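Count the Failures Before You Count the Hours

Most reports on demonstration data lead with hours. I think hours are the wrong unit, and I think the habit of quoting them has made our sets worse.

Take the Baltance set, which I helped clean in December. It held 800 episodes of folding and placing, recorded with hand-held grippers. After review we kept 357. The rejected ones were mostly clean, fast and nearly identical: same start pose, same approach angle, same operator. A policy trained on the full set did no better on our bench than one trained on the part we kept. It took twice as long to train and stalled in the same places.
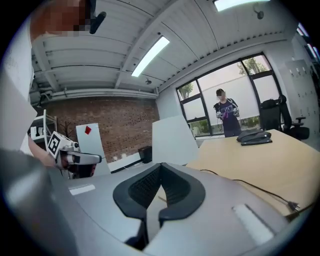

Hand-held grippers in use, one with a square marker on its side; behind, an operator with a pair of hand controllers.

Kacper Kalinowski has argued that volume solves this, and that if operators record long enough the odd cases will show up. They do, at a rate set by how tired people are. Operators get good at a task after about 40 attempts, and from then on they avoid exactly the states a policy will drift into. A recovery from a bad grasp is worth more than another good grasp, and a skilled operator rarely supplies one.

My proposal is dull. Write the list of start states first. Assign each one to at least two operators. Ask for deliberate slips and record the correction in the same episode. Stop when the list is covered, even if the day is half over. At Randdale, Mieczysław Czerwiński ran a version of this and finished with 210 episodes, a number that looked thin in the summary table and drew complaints.

The complaints were about the table. I would publish the coverage list next to it and drop the hours column.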